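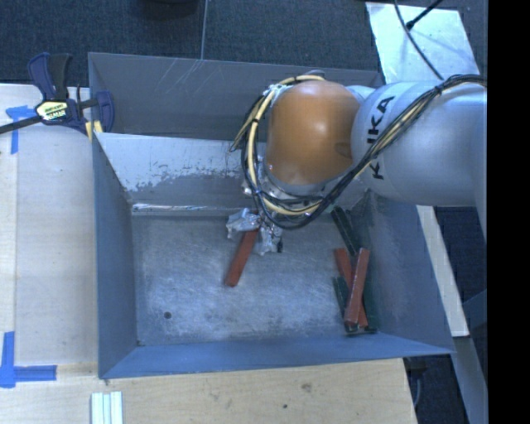
# 关于2383号登记项的情况说明

Sustville物料清理处登记科

2026年7月5日

一、本说明由登记科Ayanda Nkuna撰写，依据为清理处三号间的交接簿、封箱单以及本人在场所见。按照规定，凡清理工作结束后仍有物件不能归入任何一类的，应由登记科在关账以前作出书面说明，载明该物件的来历、现状和处理意见。2383号登记项为红色长方块一件，存放于三号间灰色金属料箱内。

二、该批物料的由来如下。Hordiienko商行停业以后，其库房内存有Skundero积木若干麻袋，均未分拣。商行与清理处签订的移交书载明，积木应按颜色和尺寸理清，每一百块装为一箱，装箱完成后分送各托儿所和乡村学校。移交书另有一条，说明麻袋内可能混有他物，清理处不得自行丢弃，须逐件登记。这一条后来给登记科增加了不少工作。在2383号之前登记的物件，包括纽扣、顶针、铅笔头、一把没有齿的梳子，以及数量颇多的干豆子。干豆子是否应当逐颗登记，科内曾有不同意见，最终按颗登记。

三、三号间位于清理处底层北侧，原为洗衣房，墙上仍留有挂钩，地面向门口方向略有倾斜。料箱由Homine铁器铺制作，早年随洗衣房一并转来。箱壁各面均为斜面，后方另立有一块较高的深灰色背板，上面有几道细而浅的斜向划痕。箱底为银灰色金属，多年使用之后磨出了一片片发白的痕迹，靠左下的位置有一个小圆孔。关于这个圆孔的用途，Homine铁器铺的说法与清理处的说法不一致。铁器铺称其为排水用，清理处的老职员则一向认为它是装错了位置的铆钉孔。圆孔很小，积木不可能从中漏下，干豆子则有可能，登记科据此在圆孔下方放过一只搪瓷碗，至关账之日，碗内收得豆子若干，已并入前述登记。

四、三号间的分拣工作由Anel Sithole负责。Sithole在清理处任职的年限，人事簿上有两处记载，互相矛盾，本人曾请其核实，其答复为“以长的那个为准”。分拣的做法如下：将麻袋内的积木倾入料箱，在箱内铺平，先取尺寸，后取颜色；取出的积木放在长桌上排成十行，每行十块，排满即装箱、封口、签字。Sithole不使用算盘，也不在纸上画记号，凭排列即知数目。登记科曾对已封的箱子作过抽查，抽查结果均为一百块，无一例外。

五、清理工作自十二月起，经过一个冬天和一个春天。其间三号间的取暖时有中断，分拣照常进行。本人每日下午到三号间收取封箱单，因楼上没有别处可去，往往在那里多留一会儿。积木倒进料箱时声音很大，楼上的人对此有过书面意见；积木取到快完的时候，箱底露出来，声音就变得零星而清楚，一块放下，隔一会儿再是一块。Sithole认为，凭这种声音可以判断当天还剩多少工作，本人试过数次，未能掌握。

六、最后一只麻袋于上月倾倒。当日分拣完毕，长桌上排成整十行，装箱、封口、签字均按规定完成。本人在封箱单上加盖印章后，依例检查料箱，发现箱底尚有红色长方块一件。

七、本人当即询问Sithole是否有所遗漏。Sithole答称没有。本人提出，可能有某一箱多装或少装，致使总数不合。Sithole未作反驳，自行从架上取下最后封好的三箱，逐一拆开，重新在长桌上排列。三箱均为一百块。此后又用去若干工作日，将尚未发出的箱子全部拆开复核，结果相同。已发出的箱子，登记科去函询问，陆续收到回函。回函中有一所乡村学校表示，积木已由孩子们使用，无法再数，但校方愿意证明孩子们并无不满。此函已编号归档。

八、对该方块本身的查验情况如下。其形状为长方，颜色为红，与Skundero积木中红色一类相近，尺寸则略有出入。登记科将其与样本并排比较，本人认为稍长，科内另一位同事认为一样长，第三位同事认为样本本身即不标准。Skundero的旧图册列有红色积木三种，该方块与三种都接近，与三种都不能完全吻合。方块各面没有字样可以作为依据。

九、因查验没有结果，本人转而核对移交书。移交书所附清单系Hordiienko商行的账房手写，末页写明麻袋数目，并注有一行小字，墨色较正文为浅，内容是：“另有红的一块，在外面。”清单上没有说明“外面”指何处。本人去函商行的善后人，善后人回函称，账房已经离开本地，此人一向仔细，凡写下的都有其事，至于是何事，善后人不清楚。

十、在等候回函期间，该方块按规定不得移出三号间，也不得与其他物料混放。三号间当时除长桌、木架和料箱以外，已无其他器具，长桌又须让出供复核使用，故方块仍置于料箱之内。本人每日下午到场，确认其在，并在交接簿上写“在”字。交接簿由此留下连续多页的“在”字。科长审阅时批示，今后类似情形可以合并书写。本人已遵照执行，但已写的各页未作改动。

十一、应当说明，Sithole在此期间仍每日到三号间上班。分拣工作已经结束，其调任通知亦已下达，新的岗位在河对岸的种子库，据说房间朝南。本人曾告知其可以先行报到，不必等候登记科结案。Sithole答复说，料箱还没有理清，封箱单上的签字就不能算数。本人指出，规定里并没有这样的条文。Sithole表示知道。

十二、Sithole每日所做的事，主要是擦拭料箱。内壁靠后的斜面，上部颜色较浅，往下接近底边处有一片不匀的深色磨痕，用布、用沙、用醋均不能除去。斜面与箱底相接之处有一条窄边，擦过之后甚亮。擦到方块所在的位置时，Sithole把方块拿起，擦净箱底，再将其放回原处。本人提醒过，该物件处于登记状态，不宜移动。Sithole问，放回原处算不算移动。本人回科内查阅了有关规定，没有找到可以援引的条款，遂未再提。

十三、有一日下午下大雨，三号间的地面进了水，本人与Sithole一同将木架下层的箱子搬到上层。搬完以后，因雨未停，二人在长桌旁坐了较长时间。以下内容系谈话中所得，未经其他材料证实，登记科仅作参考。

十四、据Sithole陈述，其幼年时家中有Skundero积木一箱，由姐弟三人共用。箱中原有一百块，后来缺了一块，缺的是红的。缺失以后，积木照样可以搭桥、搭塔、搭牲口棚，看不出少了什么，只是每次收拾时，第十行的末尾总有一个空位。Sithole的母亲要求收拾时必须排成十行再装箱，那个空位就每天都看得见。弟弟曾用一块肥皂削成同样的形状补进去，用了不久，肥皂开裂，被母亲拿去洗了衣服。至于那块红的去了哪里，姐弟三人各有说法，姐姐说掉进了井里，弟弟说借给了邻居，Sithole本人的说法，当天没有讲。

十五、本人问，箱中这一块，是否有可能就是那一块。提出这个问题时，本人并无依据，亦不符合询问的规范，特此说明。Sithole认为不可能，理由是那一块的一个角被狗咬过。随后Sithole走到料箱旁，俯身看了一会儿，没有把方块拿起来，又回到桌边坐下，说雨小了。

十六、雨停后，本人返回科内，当日交接簿上写的仍是“在”字。

十七、关于处理意见，登记科曾拟有几种。一是并入最后一箱，但该箱已满一百块，再加一块则与移交书不符。二是退还Hordiienko商行，善后人来函明确表示不收，并附言祝工作顺利。三是作为样本存入科内陈列柜，陈列柜钥匙现由总务科保管，总务科要求填写用途，本人填写“备查”，被退回，要求填写具体用途。四是按杂物处置，与纽扣、顶针等一同送旧货摊。第四种意见在科内得到的支持最多，程序也最为简便，所需表格只有一张。本人已将表格填好，签字一栏尚空。

十八、表格填好的次日，登记科收到一件信，寄自已收到积木的一所托儿所。来信说，孩子们收拾积木时学会了排成十行，系从箱内所附纸条得知。清理处发出的箱子中，本不应有任何附件。本人请该托儿所将纸条寄来。纸条为封箱单背面裁成，铅笔书写，内容是：“每行十块，排十行。如果最后一行空着一个，请写信到Sustville清理处三号间，这里有一块红的。”

十九、本人核对笔迹后询问Sithole，共有多少箱附了纸条。Sithole答复，料箱里多出一块以后，凡是拆开复核过的，重新封口时都放了。本人指出，复核证明每箱均为一百块，不会有人来信索取。Sithole说，现在是一百块，孩子们用起来以后就不一定了。本人又指出，可能缺的颜色不是红的。Sithole考虑了一下，说那也可以先用红的。

二十、未经批准在公物中夹带字条，违反清理处有关规定。登记科已就此对Sithole作口头提醒，并将提醒情况记录在案。所用封箱单系作废的单据，没有造成纸张损失。鉴于箱子均已发出，收回纸条所需的邮费及人工，远超过该事项本身的影响，登记科不建议收回。

二十一、如不收回，则纸条所作的允诺仍然有效，清理处三号间应当有一块红的。依照这一理解，前述四种处理意见均不能采用。那张填好的表格，本人已注明作废，裁开后留作便条使用。

二十二、登记科现提出处理意见如下：2383号登记项予以保留，状态由“待归类”改为“待领”。物件仍存放于三号间料箱内。领取人应当为Skundero积木的使用者，并应当说明其第十行末尾有一个空位；颜色是否相符，不作为必要条件。领取时不必出示箱子。

二十三、三号间自下月起拟移交总务科另作他用，总务科来人看过房间，对料箱没有提出意见，只问能否将其靠墙摆放。本人答复可以，但须保证箱底左下的圆孔不被堵住，搪瓷碗应继续放在下面。总务科问碗是做什么用的，本人说明系收豆子用。总务科问是否还会有豆子，本人答复，箱内已多日没有豆子落下，不过这件事不由登记科决定。

二十四、Sithole已于本说明起草之日到种子库报到，三号间钥匙一把、抹布两块、铅笔一支均已交清，由本人签收。封箱单上的签字，Sithole表示可以算数了。交接完毕时，本人问其姐弟三人中，第三种说法是什么。Sithole说，当时是自己把那一块装在衣袋里，带去了学校，想给人看，后来没有给人看，也没有带回来。本人问放在了学校何处，Sithole回答，教室外面的窗台上。

二十五、本人事后重读清单末页的那一行小字，未发现可供补充登记的内容。善后人处本人已再次去函，请其代为打听账房幼时在何处上学。此项询问与2383号登记项的处理没有直接关系，不影响关账，邮票由本人自付。

二十六、三号间每日下午的查看，在移交总务科以前，仍由本人负责。本日查看情况：在。

登记科　Ayanda Nkuna

附：作废封箱单背面纸条一张；Hordiienko商行清单末页抄件一张；托儿所来信一封，信末有孩子画的方块一个，未着色，已按附件登记。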